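How to Oil a Wooden Countertop

Oiling a wood counter is one of my favorite kitchen jobs! It takes an evening, costs very little, and the grain comes up so beautifully that you'll want to do the cutting boards too. Clear everything off first, wipe the counter down with a barely damp cloth, and give it a good 4 hours to dry.
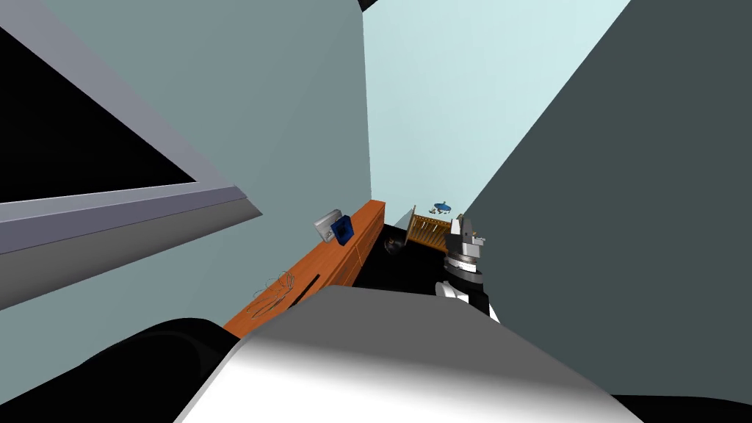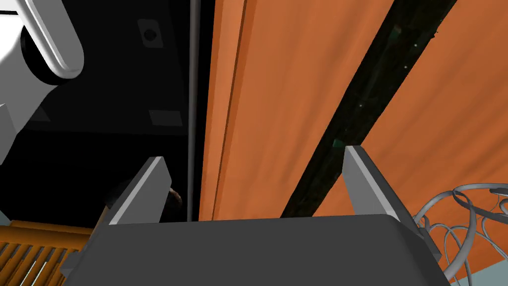
Two thin coats beat one thick one every time, according to Ayana Tamiru, who also swears by warming the bottle in a bowl of hot water before pouring. I tried it and wow, the oil spreads so much more easily.

Now for the fun part:

1. Sand lightly along the grain with fine paper, then vacuum up the dust.

2. Pour a little food-safe mineral oil on a lint-free cloth and rub it in with long strokes. Don't skip the end grain (it's thirsty!).

3. Wait 20 minutes and wipe off whatever is still sitting on top.

4. Leave it for 6 hours, then do the second coat the same way.

I like to start after dinner and finish the next morning with coffee in hand. Keep pans and wet glasses away overnight, and redo the area by the sink whenever it starts to look dull.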